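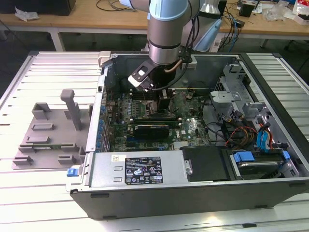
Unit 4: Persuasion and Consent in the Greek Historians

Reading for this unit: Herodotus, Book 7, chapters 8 to 19; Thucydides, Book 2, chapters 59 to 65, and Book 6, chapters 8 to 26. Students who have no Greek should use the translation on the course list. Students reading in Greek will prepare Thucydides 2.65 in full.

4.1 The question

In Unit 3 we considered how a commander is judged by the men who serve under him. The present unit turns to speech. The historians give their leaders long speeches, and they often tell us whether the audience agreed, for what reasons, and with what result. Consent is therefore something that can be studied in these texts scene by scene. We shall ask of each passage who has the right to speak, who has the power to decide, and whether the two are the same person.

4.2 Xerxes in council

At the opening of Book 7 Xerxes calls the leading Persians together and announces a campaign against Greece. He says that he wishes to hear their views. Mardonius speaks in favor. The others keep silent until Artabanus, the king's uncle, speaks against the plan and is answered with anger. During the night Xerxes changes his mind, and a dream then presses him to change it back.

Note the order of events. The decision is announced before advice is requested, and the one adviser who objects is protected only by his kinship with the king. Fultitz reads the council as a study in the isolation of rulers. Grímsdóttir places more weight on the dream, and holds that Herodotus is less interested in bad advice than in limits that no advice could remove. Both articles are in the course packet.
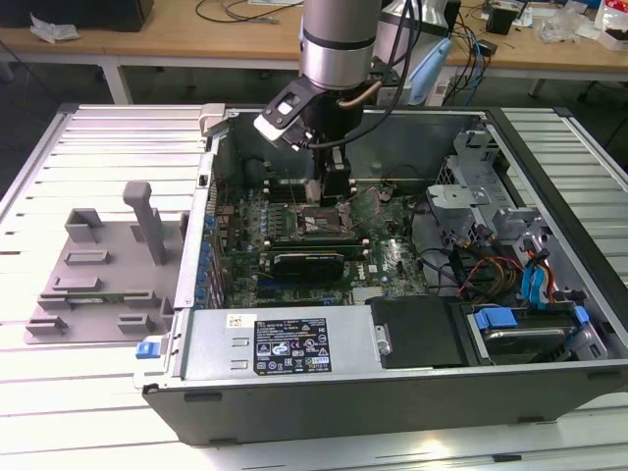 Unit 4, plate 2. Open case on the bench.

4.3 Pericles after the plague

By the second year of the war the Athenians have suffered invasion and plague, and they blame Pericles. His last speech in Thucydides does not flatter them. He says that he has remained the same and that they have changed, and he tells them that their empire is like a tyranny, which it may have been wrong to take but is dangerous to let go.

The assembly accepts his policy, yet it also fines him, and soon afterward elects him general again. In 2.65 Thucydides adds his own judgment: Athens was in name a democracy, but in fact was rule by the first man. Students should read this sentence slowly. It is praise of Pericles, and it also raises a doubt about the city that needed him.

4.4 Nicias and the Sicilian debate

Nicias opposes the expedition to Sicily. When his first speech fails, he tries to alarm the assembly by describing the very large force that would be required. The Athenians take his figures as sound planning and become more eager than before. Thucydides remarks that those who disagreed kept quiet for fear of seeming disloyal.

Compare this silence with that of the Persian nobles in 4.2. Karik argues that the two scenes were meant to be set side by side by any reader who knew both works. The claim is difficult to prove, but the comparison is useful in either case, and it will be the subject of the September seminar.

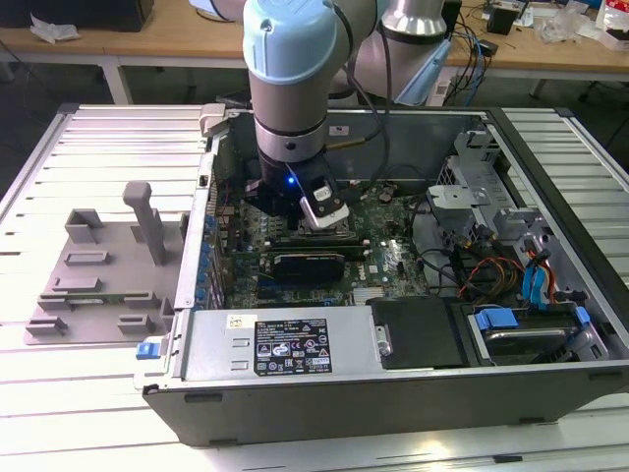
Oluwatosin Akinola objected, when an earlier version of these notes was discussed, that the comparison makes the Athenians look too passive. The Persian nobles had no vote, she argued, while the Athenian who stayed silent still raised his hand, and a theory of consent ought to treat the second case as the more serious one. Students may take up this objection in the written work.

4.5 Written work

Write a response of 700 to 1000 words on one of the following topics.

1. Does Artabanus fail as an adviser, or does Xerxes fail as a listener?
2. What does Pericles ask the Athenians to consent to in his last speech?
3. Is Nicias dishonest in his second speech?

Cite the ancient texts by book and chapter. The response counts for 30 percent of the unit grade. Students presenting in the seminar will also submit an outline of no more than 400 words to Birthe Lund by noon on the day before the meeting.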